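Sandell catchall plates, one summer in

I have a drawer problem. Every house I've lived in has had one deep kitchen drawer where the tape goes, and the glue, and the dead batteries, and the takeout menu from a place that closed. When I moved my work corner out to the dining table in spring I swore I wouldn't start a second one. So I bought plates!

To be fair, Sandell sells them as snack plates. They're small, round and shallow with a raised rim, they come in a few soft colors, and I paid 21 dollars for a set of four. I picked lavender because it was the only color the shop had left in a full set, and now I'd pick it again in a heartbeat. It's a gentle purple, somewhere between an Easter egg and a faded T-shirt, and it looks terrific on a pale wood table.

What I wanted was a place to put down whatever I'm using, so it doesn't roll off or wander under a stack of paper. I do a lot of small fixing and sticking (frames, kids' school stuff, drawer liners, a dollhouse that has taken over my life), and the two things I reach for all day long are a tape measure and a glue stick. Before the plates I spent a silly amount of time patting around under things for one or the other. Now they live together.

The size is the first thing I'd praise. I tried a Gurkard tray before this, a long bamboo thing with dividers, and it was handsome and I hated it. The dividers were sized for pens. A tape measure wouldn't sit in any of them, so it rode on top like a hat, and I ended up with the tray plus a pile next to the tray. A plate has no opinion about what you put on it. Drop the stuff in, pick the stuff up.

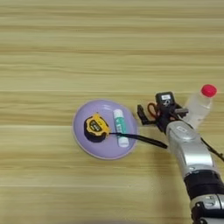 Iddrisu Annan wrote in to say he'd gone the other way and loves his dividers, because with an open dish he just keeps piling things on until it turns into the junk drawer with a rim. He also wanted to know whether the glaze scratches, since he'd be tossing screws and drill bits in his.

Fair point on the piling! I did go through a bad week in August when one plate had pushpins, hair ties, a key and half a granola bar on it. My rule since then is two or three things to a plate, and if something new shows up, something old goes back where it belongs. It helps that the plate is small. You can't really hide anything on it, and I think that's why it works better for me than the Rashidi bowl I used in my last apartment, which was lovely and deep and swallowed everything I owned.

As for scratching, I can't speak to drill bits. Mine has had a tape measure landing on it several times a day, and I'm not gentle, and all I can find is one gray scuff near the middle that came off with baking soda. The finish has a little bit of shine to it, so dried glue pops off with a fingernail. That alone made me happy. On the bamboo tray a blob of glue was there for life.

Now the gripes, because there are a few. The raised rim does its job with round things, but the plate is shallow, so anything with a strap or cord attached is going to trail over the side and out onto the table. I catch those with my sleeve all the time. I've moved a whole plate six inches across the table that way, contents and all, and let out a yelp. A slightly grippier bottom would fix it. I stuck four little felt dots under mine, which protects the table but makes the sliding worse, so if you try this go with rubber dots instead. I'm going to swap mine.

Second, they don't stack well with anything on them, obviously, but they don't stack that well empty either. There's a wobble at four. If you plan to keep spares in a cupboard, put a paper towel between them.

Third, the box. One of my four arrived with a chip on the rim. I bought them through Sinditz and they sent a replacement in 7 days without asking for the broken one back, so the chipped one is now under a fern on the porch and I have a bonus plate.

Would I buy them again? I already did, a second set for my sister, who sews and is forever hunting for her chalk. She uses one for chalk and clips and one for cookies, and she says she has only mixed them up once. The price had gone up a little by then and I still didn't mind.

If you're after a proper organizer with a spot for every single thing, look at the trays. If you keep losing the same two tools on the same table, get a plate. Mine is sitting by my elbow right now, and I need to go measure a dollhouse staircase.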